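Otum: frequently asked questions

Otum is a way of teaching a robot arm to do small table jobs by letting people do them first, with a gripper held in the hand. The questions below are ones we have been sent, tidied up a little, with the rude ones left in where they were fair. 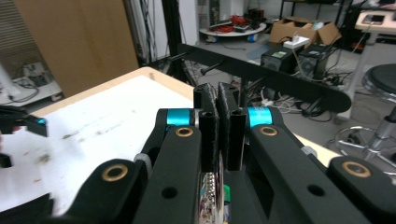

What is the method, in one paragraph?

A person picks up the hand-held gripper and does a job with it: puts a lid on a jar, moves a sponge, folds a cloth badly. A camera on the tool records what the fingers see. We train a policy on those recordings and then run it on an arm with the same fingers. The part we claim as new is the sorting step in the middle, called Fallora, which decides how much each recording should count.

Why not just drive the robot arm directly?

We did that for our earlier project, Predine. Driving an arm from a distance is slow and makes grown adults swear at a joystick. With the hand-held tool, a newcomer was collecting usable recordings before their tea had gone cold.

How much data did you use?

The main set has 2,886 recordings across all tasks. We threw away nearly 1,000 more before training, mostly for dull reasons: the tracking dropped out, the person started before pressing record, or the person forgot to stop and we got a long study of the floor.

What does Fallora do that throwing out bad recordings by hand doesn't?

It gives each recording a weight. A clumsy attempt often has one good stretch in it, usually the recovery after a fumble, and those stretches teach the robot how to get out of trouble. When we cut every clumsy attempt by hand, the policy became very elegant right up to its first mistake and then had no idea what to do with itself.

So does it work?

On the jar lid task the arm was given 40 attempts with Fallora and 40 without. It did clearly better with. The gap on the sponge task was small enough that we wouldn't bet lunch on it, and on cloth folding both versions were poor. The paper has the full tables, including the ones we'd have preferred to leave out.

Does the person holding the gripper matter?

More than we'd like. Loïc Huet collected a large share of the early set and has a habit of pausing just before he closes the fingers. The policy learned the pause. For a month the robot hovered over every jar as though reconsidering its career. Mixing in other people's recordings got rid of most of it, though it still comes back on lids it hasn't met.

Why parallel fingers? Why not a proper hand?

Two fingers are easy to build, easy to mend and easy to match between the tool and the arm. If the fingers differ, even by a little, the robot's idea of where the edge of things is goes wrong in a way that takes days to track down. Ask us how we know. A hand with more joints would be lovely and is somebody else's project.

Do I need a tidy lab?

No. We trained with whatever was in the background, cables included, and the policy coped. What did hurt was moving the table halfway through collection. If you must move it, do so often, so that the policy learns not to care.

Can I use it on my own task?

Yes, if it can be done with one or two grippers and fits on a table. Start with something boring. Groups who begin with pouring tend to write to us about towels.

What is Fleury, and why does the code keep mentioning it?

Fleury was the old name for the calibration script. We renamed it in June and missed several places. If an error message tells you Fleury has failed, run calibration again and check that the tool hasn't been knocked.

Will there be a second version?

We are working on longer jobs, where one step depends on the last. At present the robot can take the lid off and it can put the lid on, and it is quite happy to do these in either order.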